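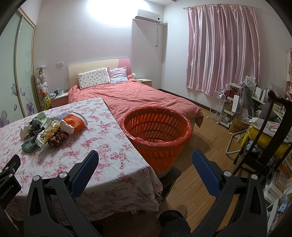

Sulludier open day, anyone else go?

kukisus_fan
Posted 4 September 2022
Went to the tidying demo last weekend. They ran it in a furnished bedroom, and visitors could try the handheld gripper. I got two turns. Sorting small stuff off the table is harder than I expected. Worth the drive if they do it again.

Pešek
I went in August and wasn't impressed. The guide said they had 827 recorded pickups and 373 of them were socks. That's a lot of socks. I wanted to see the arm run by itself and it never did.

kukisus_fan
The flyer said hands-on demo. I never saw anything about it running by itself.

iserden400

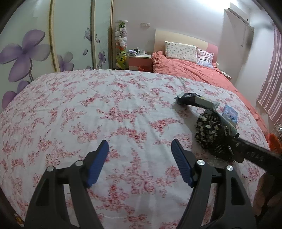 My turn was mostly spent on soft things, and I'd say those are the real test. A hard box you can grab anywhere. The black cloth with the cream and white flowers was all bunched up, and the shiny packages near it are another problem again. I think the ribbed blue pads are the right idea for cloth. Not sold on them for slick plastic.

Pešek
Pads are the easy part. Deciding what to pick first is the hard part, and a person was doing that.

Iveta Ďurica
I helped at the sign-in desk. We had 400 people through, so turns were short. Pešek is right that a person makes the choices at this stage. The guide should have said so at the start.

Pešek
Fair enough. I'd go again if the arm is running.

kukisus_fan
Is there a date for the next one?

Iveta Ďurica
Not yet. I'll post it in this thread.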